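## About Marinho

Marinho started in a small rented shop, where Washington Fagundes was making toy blocks for the kindergarten of his daughter. Today we are 11 people, and our sets go to families and schools.
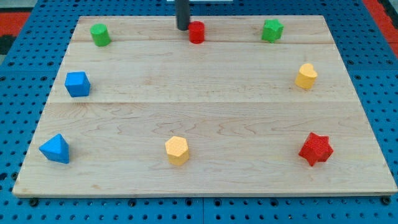 **Shapes and Colors Team**

We take care of the small blocks: the cylinders, the cubes, the hearts. Each shape is tried on a wooden board before we accept its color - a green must stay green also beside a blue. Bjarke Þórarinsdóttir leads our team and answers every letter from teachers herself.

Our newest set, Curik, comes out in August. Visitors are welcome in the shop until 17:00.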